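Subject: Re: [uso-teleop] Recording protocol for the bowl task

On 22 Sep 2019, the Hirndale group wrote:

Hello all, we have the follower arm running with the Ngui package and want to start recording the bowl task. Two things are unclear to us from the notes. Should the operator look at the table directly or only at the camera views? And do we keep an episode where the first grasp misses and the second one works? In August we tried guiding the arm by hand, and the operator's hands blocked the fixed camera in most of the episodes, so we would like to use remote control from now on. Our session files are laid out as in the Nerkik set.

(end of quoted message)

Hello,

Remote control is what we use for this task too. Hand guiding is fine for teaching a few fixed points, but for anything that is going to be trained on images you want the person out of view. We still guide by hand when we set the home pose, and we delete those files afterward.

For the bowl task the operator picks up the orange piece, carries it to the black bowl, lets go and backs off. The other objects on the table stay where they are.

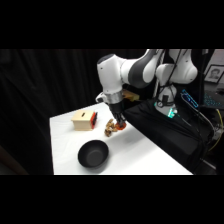

How many demonstrations should you record before the first training run?

Start with 800 for a single pick and place. Our current set has 3237 episodes, and 2600 of them are left after filtering, but we trained a first version long before that and it showed us which start positions we had neglected.

On the camera question: let new operators look at the table for a day or so, then move them to the camera views. If the operator uses something the policy can't see, the demonstrations will contain decisions that nothing in the images explains. The wrist view matters most during the grasp. The fixed view is better for finding the bowl.
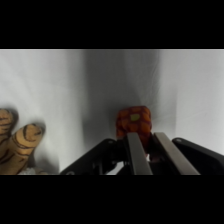 Wrist camera, orange piece between the fingers.

On missed grasps: keep the episode if the operator opens the gripper, backs up a little and tries again without a long wait. We mark those "retry" in the log. Throw it out if the operator stops to think for more than four seconds, or if anyone reaches in to move an object. Long pauses did us more harm than misses – the trained arm would stop over the table and stay there.

These are the steps we give our operators. Feel free to change the wording.

1. Bring the arm to the home pose and start recording before you touch the controller.

2. Come down on the piece from above. Slow down near the table, but keep moving.

3. Close the gripper, lift, and carry the piece low to the bowl. Release it over the inside of the bowl and leave some space from the rim. 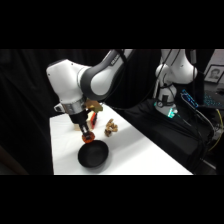 4. Open fully, go straight up, return to home and stop recording. Write the result in the log before starting the next one.

One more thing about the file layout. Uso expects the gripper command and the measured gripper width as separate fields, and the Nerkik layout has only the width. If you haven't recorded much yet, add the command now. I can send the conversion script, but it has to guess the command from the width and it gets slow closings wrong.

Please send a few of your episodes to the list when you have them.

Regards,
Prasetyo Purba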